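Courses > Household Waste and Materials > Unit 4 > Handout 3

Overview Notes Reading Practical Contact

Handout 3: Light packaging in the bedroom bin
Course tutor: Valquíria Fontes

Bedroom waste is small in weight and large in volume. It consists mostly of tissues, wrappers, thin film and fruit packaging. The Prendholm sorting sheet, used throughout this unit, groups such items by material first and by condition second. 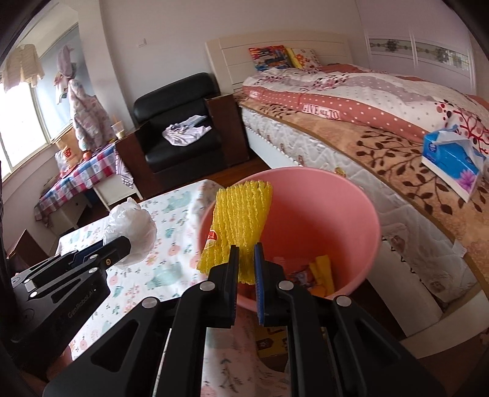
Expanded foam sleeves are made to protect fruit from bruising in transit. The material is mostly trapped air, so a sleeve takes up far more bin space than its mass suggests. Record it under foam and do not group it with film. A paper or plastic label is entered separately if it can be peeled off; the yellow net over the pink bucket has a small red-and-white one on its lower left side. Snack wrappers are often made of bonded layers and go under mixed material unless the pack states otherwise.

Thin carrier bags are entered under film. A clean bag may be kept for reuse, in which case it is left out of the waste total and noted in the margin. Bags are flattened before measuring. A bunched bag holds air and gives a false volume.
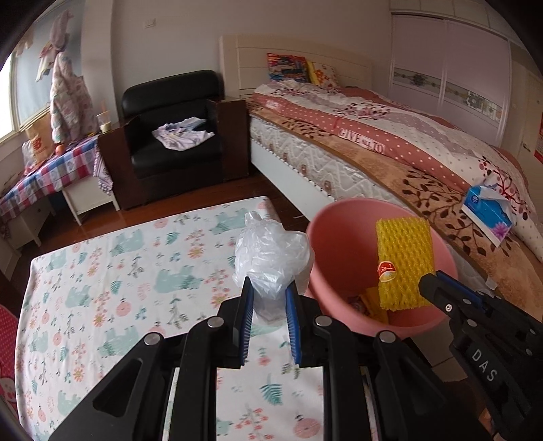
Fig. 2. Crumpled plastic bag (film) and fruit sleeve with oval sticker (foam), at the bin.

Practical task

Sort one day's bedroom waste on a covered table. Weigh each group to the nearest gram. Estimate volume by placing the group, uncompressed except for film, in a 600 ml jug. Enter a dash where a group is absent.

Share of total volume = group volume / total volume x 100

Keep foam whole until it has been measured. Tissues are general waste and are not handled again after weighing.

Completed sheets are due in April. Read the Undbridge notes on film before Handout 4.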